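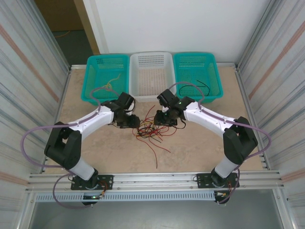
Wire sorting with two arms: how do I stop them fighting over the pile?

Posted by Penono, 9 February 2023

Hello all! I've got a two-arm build going in our shared workshop and I'm having a brilliant time with it, but I've hit a wall and would love some ideas. The job is to take a tangle of thin wires and put them away by colour. Yellow goes in the left teal basket, black in the right teal one, and red is meant for the white basket in the middle. Both arms are bolted to the front rail, so they reach over the table from the same side and their grippers come face to face right above the pile. With a single wire on the table it's lovely to watch. With a proper heap, mostly red with a bit of black and yellow mixed in, they both go for the same bit and end up pulling against each other, and then one of them faults and the whole run stops.

I've tried slowing everything down, and I've tried making one arm wait until the other has finished. Waiting does work but it takes 14 minutes to clear a pile I could do by hand while the kettle boils. My success rate on single wires is 70 per cent, so I know the gripping itself isn't hopeless. It's the tangles that get me!
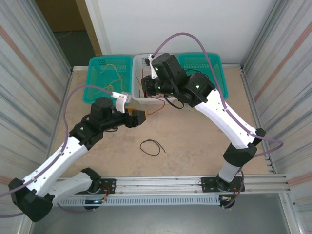 The other thing is connectors. Some of my wires have little plugs on the end and these catch on everything, including the other wires and the basket rims. An arm will lift a wire beautifully, carry it over, open up, and the plug hooks on the rim so half the wire stays outside. Should I be gripping by the plug or by the wire? I don't really want to snip them all off, as I'd like to use them again. Everything is written in Python on an old desktop, no fancy vision, just one fixed camera looking down and some colour matching that I'm rather proud of.

Any thoughts very welcome, even if it's "you're doing this all wrong". I've had more fun with this than anything else I've built.

Dariusz Grabowska

What a great project! I did something similar with string and shoelaces, and the thing that changed it for me was giving the arms different jobs. At the moment yours are both pickers. Make one of them a holder. It pinches the pile down near the edge and stays put while the other one picks a loose end and draws it out slowly, upwards and a bit to the side. When the wire is free the picker drops it in its basket and comes back. You lose some speed compared with two arms both picking, but you were never getting that speed anyway if they keep faulting.

A few more bits from my own notebook:

Put a limit on the pull. If the motor current climbs past whatever you see for a single free wire, let go, back off a few centimetres and try a different end. I allow 3 tries on one wire and then move to another part of the heap. Quite often the first wire comes away easily after that — the pile has shifted while you were busy elsewhere.

Draw a line down the middle of the table in your code. Only one gripper may cross it at a time, and it has to ask first. Mine is just a flag that gets set and cleared, nothing clever. Do make sure it gets cleared when a move fails, though. I spent a whole evening in April looking at two perfectly healthy arms, each politely waiting for the other.

On the plugs, I'd grip by the plug whenever the camera can find one. They're solid, they don't bend, and the wire trails behind in a fairly predictable way. Then go higher than you think you need to before crossing the rim, and lower the plug right down inside before opening the fingers. If the tail is still hanging out, do a second move: pinch the part outside the basket, lift, and tuck it in. I wrote that tuck as its own little routine and I'm still pleased every time it works.

Please post again when you've tried it, I'd love to know how the holder idea goes with wire. Mine was all soft stuff and wire has more spring in it.

Kurian

Lower baskets. Or cut the wires shorter. Long ones always tangle.

Anen

Agree with Dariusz about the holder. I'd add that the colour matching might be hurting you more than you think. In a heap, a bit of red lying over a bit of black looks like a short red wire that ends there, so your picker goes for an "end" that is really the middle. That's when you lift half the pile! Try following each coloured line in the picture and only accept an end if there is bare table past it. You'll find fewer ends per photo but they'll be real ones. Take a fresh photo after every pick too, never reuse the old one.

Also have a look at your own cables. If the ones feeding the wrists loop out wide to the sides, check they can't snag when both arms are stretched right to the back. I fixed mine with soft ties at the elbow and left a generous loop so the wrist could still turn fully. Too tight is worse than too loose.

For testing, start with 18 wires all one colour and no plugs, and get that going well. Then mix the colours, then add the plugs. I went straight to the hard version and couldn't tell which part was letting me down.

Good luck, and do share the code if you feel like it!

Filed under: Home and Workshop Builds > Robot Arms > Picking and Sorting

Related topics
Two arms, one power supply: is it a bad idea?
Skurari gripper fingers keep slipping on thin wire
Best way to fix a camera above a bench
Colour matching goes wrong when the sun comes in
What do you use for cable ties on moving joints?

Contact us | Copyright Workshop Help Pages | Back to top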